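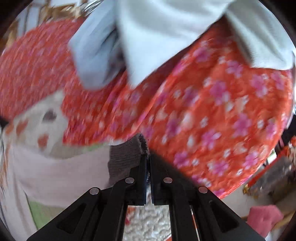

## 3. Extradition requests between Wollach and Grasso

In this part of our report we look at how the two neighbor states answer each other when one of them asks for a person to be sent back. The treaty between Wollach and Grasso has 11 articles, and we have read all of them in the English translation. The original text was not available in our library.

Article 4 says that a request must come in writing from the justice ministry and not from the police. In the archive at Novenwood we found 135 requests. Most of them concern unpaid taxes or fraud. Only 2 concern a former member of government, and both were refused by the court in Podby. The court wrote that the papers did not explain which law was broken.

### 3.1 What the court looks at

The judge does not decide if the person is guilty. He or she checks whether the act is a crime in both states, and whether the person can expect a fair trial. The second question takes much more time. One decision has 1,328 pages with the attachments, so we read the summary and the last chapter only.

### 3.2 Problems with our sources

The newspapers of both states often mix up "extradition" and "deportation". Deportation is a decision under immigration law, and it does not need a request from another state. We corrected this in our notes, but in the table of February the old word is still used in several rows.

We could not find out how long the ministry in Grasso waits before it sends a second letter.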